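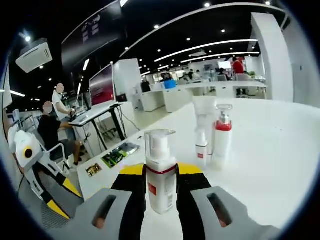 Hi, I'm Iolanda, and I look after the grippers at Lanura! Most of my morning goes on the jaw pads – I wipe them down, check the screws, then close the fingers 20 times and listen for clicks. If a pad has gone shiny it gets swapped (Guido keeps the spares in his drawer, so be nice to him). We're a team of 5, and we set up every gripper ourselves before anyone picks up a bottle with it. Come by and say hello, we love showing people how we do it.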